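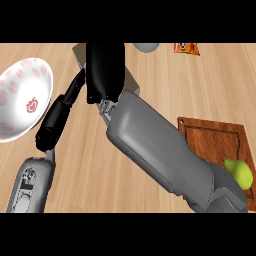 Loïc Besson wrote in to say that I've been sharpening my kitchen knives wrong for years, and that finishing on a 1,000 grit stone is why my tomatoes end up squashed. He says to go up to 3,000 at least, keep the pressure light, and stop flipping the knife over every two strokes like I'm making a pancake.

Well, Loïc, I went and tried it, and I'm a bit cross with you because you were right. So this page has been redone from top to bottom, and the old sharpening notes are gone.

## Stones

I had a cheap two-sided stone for ages, the kind that comes with a bamboo tray that slides all over the bench. I've since bought a Hullari, 1,000 on one side and 3,000 on the other, and it's a lovely thing to use. You can get a 4,000 as well, but for a cook's knife that mostly sees onions and pumpkin I couldn't feel any difference. My neighbour swears she can. She also fillets a lot of fish, so fair enough.

- Soak the stone until it stops bubbling (check the leaflet first, some of them only want a splash on top).
- Put it on a folded damp tea towel. Forget the tray.
- Colour the edge of the blade with a black marker before you start. If the ink comes off right down at the edge, your angle's good. If it only comes off higher up, lift the spine a touch.
- Work one side until you can feel a tiny burr along the whole of the other side, heel to tip, then swap.
- Leave the grey mud on the stone while you're working. I used to rinse it off constantly, thinking I was being tidy!

The tip is where I go astray. It curves up, so you have to raise the handle slightly as you get there, and if you don't, you end up with a beautiful sharp knife with a blunt nose. Go slowly on that last bit.

Stones wear hollow in the middle, too. Draw a pencil grid over the top and rub it on a flattening plate, or on wet and dry paper stuck to a bit of glass, until the pencil's gone. I do mine before every big session now, having once left it so long that it took me a whole evening and most of a podcast series.

## The bench grinder (garden tools only, please)

Out in the shed there's a Rustlow grinder that was my dad's. It runs at 1,725 rpm, the slower sort, and I wouldn't want it any faster. Spades, hoes and the hatchet get done on that. Kitchen knives never go near it, after what I did to a very nice boning knife when I was newly married. The edge went blue and it never held properly again.

Glasses on, sleeves rolled, a tin of water beside you. Touch, lift, dip, touch, lift, dip. If the metal's too hot to hold a finger near, you've been at it too long. A hoe wants a bevel on one side only and I do mine on the side facing away from me, though I've met people who'll argue that until the cows come home.

Secateurs I do by hand with a little diamond file. Take them apart if you can (photograph the order of the washers as you go), sharpen only the bevelled side of the curved blade, then rub the flat side once on the stone to knock the burr off. Drop of oil, back together.
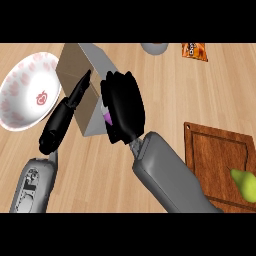 And once everything's sharp, you've got to keep it that way, which mostly comes down to what you cut on and where you put things afterwards. Glass boards are murder. So are plates, and I catch my husband slicing his toast on one most mornings. Wood's kind to an edge and so is the softer plastic, and an end-grain board is best of all if you can stand the price.

My board is a Courtois and it's had a hard life. I scrub it with coarse salt and half a lemon, rinse, wipe, and stand it on its edge so both faces can dry. In December, when the kitchen's going flat out, it gets a coat of food-safe mineral oil before the rellies arrive and another one after they've left. Rub it in at night, wipe off whatever hasn't soaked in by morning. Don't use olive oil, it goes rancid and your apples will taste of it.

## Storing them

No loose knives in drawers! If you haven't room for a block, fold a strip of thick card round the blade and tape it shut. It looks dreadful and works perfectly well. I've got a magnetic strip now, a Harnach, screwed into the studs and not just the plaster. Spine touches first, then roll the blade flat against it. Coming off, it's the reverse — roll it up onto the spine and then lift. Dragging it off sideways scratches the blade and does your nerves no good either.

## Odds and ends

- A honing steel straightens an edge, it doesn't sharpen one. A few light strokes before you cook is plenty.
- Scissors: sharpen the bevel, leave the inside faces alone.
- Rust spots come off with a wine cork and a bit of bicarb paste.
- Serrated knives I don't bother with at home. The bread knife goes off to the bloke at the market and comes back when he's ready.
- Test on a tomato or a sheet of newspaper. Please stop using your thumb.
- Vegetable peelers blunt like everything else and most of us never notice. Mine cost next to nothing so I just replace it.

I still need to write up the mower blade, and somebody's asked about chisels, so those will go in when I've got the shed light fixed.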